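Home Kitchen Laundry Shed Contact
Search tips... Go

Getting more out of the laundry cupboard
3 min read

Most of what goes wrong with a wash goes wrong before the machine is switched on. These are the habits we have kept in our house, with a few sent in by readers.

Dosing

Read the back of the bottle once, properly, and write the dose for your own water on a bit of masking tape. Stick the tape to the cupboard door. Bottles get thrown out and labels get rubbed away, but the tape stays where it is. Our water is soft and the full dose was leaving towels stiff, so we went down a little at a time until they came out right.

Keep one measuring cup for laundry and mark it with a permanent pen. Don't use it for food afterwards, however well it has been rinsed.

Too much detergent shows up as grey slime in the drawer and a stale smell in the drum. Take the drawer out, soak it in hot water, scrub the corners with an old toothbrush, and wipe the cavity behind it while you are there. Then run an empty wash at 90 degrees if your machine has one. Leave the door ajar overnight.

Drips

Liquid detergent runs down the side of the bottle and glues it to the shelf. Stand bottles on a baking tray or in a washing-up bowl. If a ring has already set hard, lay a hot wet cloth over it for ten minutes and it will lift with a plastic scraper. Soap on a tiled floor is very slippery, so mop up spills with dry kitchen paper first and add water only for the last wipe.

Walid Saab wrote in to say he stores his bottles on their sides with the caps facing out. We tried it and had a leak within the week. Upright is safer, and a low shelf is no good if there are small children in the house. Ours are in a wall cupboard with a catch.

The last of the bottle

Turn it upside down in a jug overnight, cap on tight. In the morning there is usually enough for a small load. After that, put a splash of warm water in, swirl it, and tip it straight into the drawer. Don't keep the watered-down stuff, it goes off. Never put bleach or descaler into an old detergent bottle, even for a day.

Stains, in order

Blot first. Cold water for blood, egg and milk. A dab of neat liquid detergent on collars and cuffs, left for a quarter of an hour. Check the inside of a hem if you aren't sure of the dye. Nothing goes in the tumble dryer until the mark has gone, as heat will set it.

Wool

Ngan-ling Yen asked how to dry a jumper without it growing. Roll it in a towel, kneel on the roll, then dry it flat on a second towel, away from the radiator. Turn it over once.

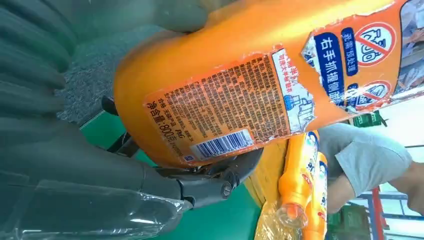 PASTVILLE, October 9, 2025

The piece on limescale is being redone and should be back up by March. If you have a good method for shower heads, send it through the contact page and say whether your water is hard or soft.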